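Collecting Demonstrations in the Simulated Kitchen: Procedure for Operators

Alis Manipulation Program, Operator Documentation
Revised 1/13/19
Maintained by Alby Kerslake

Purpose

This page describes how to record demonstrations for the pick-and-place tasks in the Killey kitchen set. It applies to all operators working in simulation, including those who have already completed training on the Sutcliffe tabletop set. The two sets share the same recording software, but they differ in reach, in object handling and in the rules for accepting an episode. Operators moving from one to the other should read the full page before opening a session.

A demonstration is a complete recording of one task, performed by a person controlling the simulated arm. The recordings are used to train a control policy, and the policy will copy what it is given. Hesitation, needless detours and careless grasps will appear later in its behavior.

Before You Begin

You will need an operator account, a workstation with the Ralasitz recorder installed and a hand controller that has passed its calibration check. Calibration is valid for one session only. If you leave the workstation and the recorder locks, repeat the check when you return.

Open the task sheet assigned to you and read the instruction line at the top. This line is stored with every episode and is given to the policy as text during training. Do not rephrase it. If the wording seems wrong for the kitchen layout that has loaded, stop and report the sheet number. Operators have sometimes performed the task they believed was intended while the written instruction said something else, and those episodes had to be withdrawn.

Starting a Session

1. Sign in to the recorder and select the kitchen set.

2. Enter the sheet number. The recorder loads the layout, the object and the starting pose of the arm.

3. Move the controller slowly in each direction and confirm that the gripper follows. Open and close the fingers once.

4. Perform 2 practice runs with recording off. Practice runs are required each time the object changes, including when the new object is similar in shape to the last one.

5. Press Reset. The object will be placed at a new starting position and the arm will return to its starting pose.

6. Press Record and wait for the tone before moving.

Performing the Task

Approach the object along a smooth path and slow down before the fingers reach it. The approach should be direct, but it does not need to be perfectly straight. Small natural differences between episodes are useful to the learning system, and operators should not try to reproduce the same path each time.

Close the fingers fully before lifting. Wait until the grasp indicator in the recorder turns solid. A flickering indicator means that contact is uneven, and an object lifted in this state will often rotate or drop partway through the motion. If the indicator does not settle, open the fingers, back away a short distance and try again. One second attempt within an episode is acceptable and should be kept, as the policy benefits from seeing a recovery. A third attempt is grounds for discarding the episode.

Lift the object clear of the surface before moving it sideways. Dragging is not permitted in this set, even where the task could be completed that way. 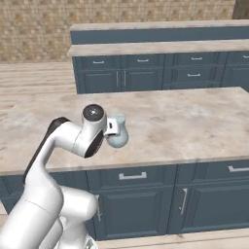
Pitchers, bottles and other tall vessels should be kept upright throughout the carry. The simulator does not model liquid in the current release, so a tilted vessel will not spill and the recorder will not warn you. Reviewers check for tilt by hand and will reject an episode in which a vessel leans by more than 18 degrees at any point between lift and release. The angle is shown in the status panel and should be watched during the first few episodes with any new vessel.

Carry height is left to the operator's judgment. Keep the object high enough to avoid contact with the counter and low enough that the placement does not become a long descent. Beginners tend to lift too high. If the wrist is close to its limit at the top of the motion, the lift was higher than the task required.

When placing the object, lower it until the contact indicator appears, pause briefly and then open the fingers. Withdraw the gripper along the line of the fingers until it is fully clear. Do not turn the wrist while the fingers are still close to the object. Press Stop once the arm is at rest.

Length of Episodes

An episode in this set should last no more than 30 seconds. The recorder will continue past this limit without a warning, but the episode will be marked as long and sent to a separate queue. Long episodes are seldom used. Operators who regularly exceed the limit should ask for a review of their controller settings, as a low speed setting is the usual cause.

Do not hurry in order to shorten an episode. A fast motion with a jerk at the grasp is of less value than a slow one, and it is harder to detect in review.

Deciding Whether to Keep an Episode

After you press Stop, the recorder displays three choices: Keep, Discard and Flag. Choose before pressing Reset.

Keep: The task was completed as written, the object was under control throughout and the arm did not strike the furniture.

Discard: The object was dropped, the task was not completed or you were interrupted. Discarded episodes are deleted at the end of the session and cannot be restored.

Flag: Something happened that you cannot judge. Typical cases are an object that passes through a surface, fingers that appear closed without touching the object and an arm that stops responding for a moment. Add a short note. The note may be informal, but it should state at which point in the episode the fault appeared.

Light contact between the arm and a cabinet front is treated as a strike, even if nothing moved. The lower part of the arm is easily forgotten while attention is on the gripper. Operators should glance at the elbow before each large sideways motion, particularly when reaching over a counter toward the far side.

Varying the Starting Conditions

The recorder changes the object's starting position at each reset. It does not change the camera view or the layout of the kitchen within a sheet. These are changed between sheets, and operators should complete the sheets in the order assigned so that the layouts remain balanced across the set.

The kitchen set currently holds 842 accepted episodes. Coverage is uneven, with many grasps from the near side of an object and few from above or from the far side. Until further notice, operators with a completed training record are asked to choose the less common approach where the object allows it. New operators should use whichever approach gives them a secure grasp.

Closing the Session

Select End Session and wait for the upload bar to complete. Do not close the recorder window during upload. The session summary will list kept, discarded and flagged episodes. Check the list against your own notes and correct any label before signing. Labels cannot be changed by the operator after signing, and corrections must then be requested through the review desk.

Review results are posted to your account under the sheet number. A rejected episode carries a reason code and, in most cases, a written comment. Please read the comments before your next session on the same sheet.

Planned Changes

A release scheduled for April will add drawer and door tasks to the kitchen set. These tasks use a different acceptance rule for contact with furniture, and a separate page will be issued for them. The procedure given here will remain in force for all pick-and-place sheets.

Questions about this procedure should be sent to Alby Kerslake through the program message board, with the sheet number in the subject line.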